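Pranthorpe Students Advance Laundry Project to Regional Robotics Showcase

PRANTHORPE – The student robotics club at Pranthorpe Technical College has been selected to present its garment-handling project at the Jendent Regional Robotics Showcase in May, the college's Department of Engineering Technology announced.

The project, titled Stindar, asks whether a two-armed robot can learn to fold everyday clothing from demonstrations recorded by people. Students carry out each task themselves using a pair of hand-held grippers, and the recorded motions are then used to train the control software. The club has logged 1751 demonstrations since the start of the academic year.

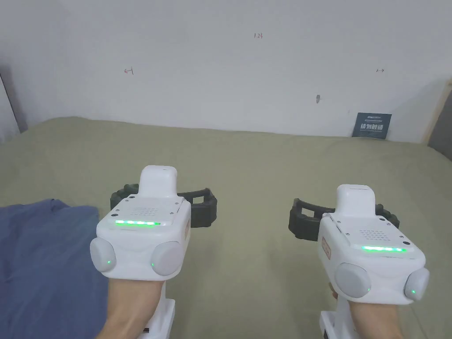

The paired hand-held grippers used in the Stindar project, held over a bed with an olive-green sheet.

Seventeen students are enrolled in the project, drawn from the engineering technology, computer science and textile programs. Each new member completes a training session before contributing to the data set. The session covers grip placement, arm position and the pace at which a garment should be moved. Recordings that do not meet the club's written standard are set aside and repeated.

Work during the fall term was limited to towels and pillowcases. The club moved on to clothing in the spring term, when its faculty advisers approved a longer list of tasks. Knit garments have proved the most demanding item on that list. The fabric stretches when it is pulled and bunches when it is released, and the software must account for both.

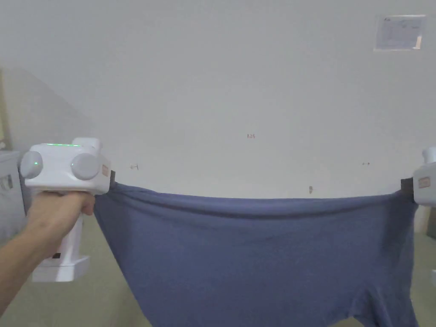
A slate-blue garment is held by its upper edge between the two grippers.

Students work in shifts of 45 minutes, after which the equipment passes to the next pair. One member of the pair handles the garment while the other reviews the recordings and enters the result in the project log. The log is open to all engineering technology students and has been used this term in two courses on machine learning.

The folding sequence selected for the showcase begins with the garment spread on a bed. It is brought into a narrow lengthwise band, drawn straight from both ends and then folded across its width.
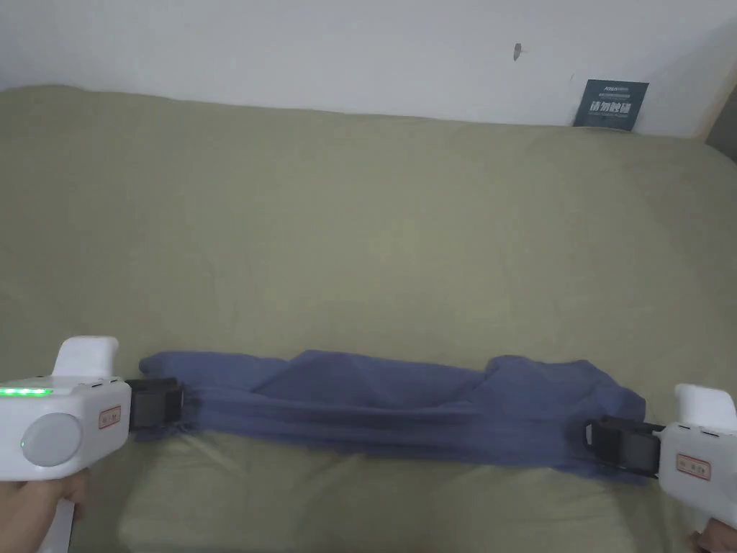 Teams at the showcase will be scored on the consistency of the finished fold, the time required and the quality of their written documentation. The Pranthorpe entry will be judged in the student research division, which is open to two-year and four-year institutions. Each team is given a table, a power supply and one practice period before judging begins.

Travel and materials are supported by a $600 grant from the Kauppinen Fund for Student Research. The club will hold an open demonstration in the engineering building before the team departs. Students from all programs are welcome to attend, and registration is not required.

Applications for next year's project team are available at the department office. No previous experience in robotics is necessary.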